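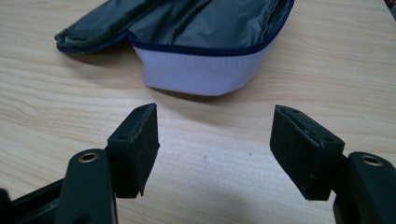
Figure 3. Open finger pads of the hand-held gripper in front of a zippered pouch on a wooden tabletop.

4.2 Soft goods

Pouches were the part of the Herkville trials we looked forward to most. A mug keeps its shape when you grab it. A pouch folds, sags and slides, and the closing zipper runs along a curve that changes every time the bag is put down. The pouch in Figure 3 has a dark, slightly shiny upper panel and a pale lower body, with a navy-blue zipper between them, so the line the gripper has to follow stands out well by colour.

We recorded 230 hand-guided demonstrations of the tidy-up chores using the Skinus gripper, and 30 of these dealt with pouches only. The learned controller was then given 22 fresh attempts at picking up a pouch and setting it in a tray. It managed all but 7 - a far better result than we had dared to hope for after our first trials in December! Most of the misses came from the fingers closing on a loose fold of fabric, which slipped free once the bag was lifted.

Zipping is another matter. The Budum planner could find the zipper in nearly every starting pose, but pulling it shut calls for one hand to hold the cloth taut while the other draws the slider, and our set-up has a single gripper. We tried pressing the pouch against the tabletop for grip, following the method in Rajput, and got partway along the straight stretches before the fabric bunched up at the bend. A machine that can pack a travel bag from start to finish is still some way off, though the lifting half of the job now looks well within reach. Section 4.3 turns to folded towels.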